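Manell Blackout Cloth, sold by the yard

I've been selling this cloth out of my shop in Ustley since before I had a sign on the door, and it's still the one I cut for myself. It's a heavy black cotton with a brushed face, so it soaks up light instead of bouncing it back at you (the shiny poly stuff drives me nuts). It hangs straight, it doesn't crackle when you walk past it, and the edges barely fray even if you skip the hem.

I use it for bedroom curtains, basement theaters, puppet show backdrops, and one very stubborn skylight. Greer Tosh bought 5 yards for her darkroom last November and came back for more the same week!

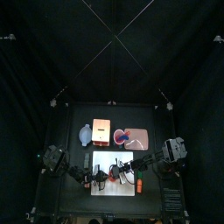

Can I wash it at home?

Cold water, gentle cycle, on its own the first time, then hang it up to dry. Mine shrank a little on the first wash, so wash it before you cut if you need an exact fit. Skip the dryer and skip the fabric softener, which leaves a film.

It comes 60 inches wide, folded for orders up to ten yards and rolled on a tube past that. I can hem and add grommets too, just put the finished size in the order notes and tell me which side is the top. Hemming adds a few days, more if Nosipho Radebe is on vacation (she does all the sewing and her corners are much nicer than mine).

Item number 1668. Also available in charcoal, item number 2836. Samples are free, and you can return uncut yardage within 30 days.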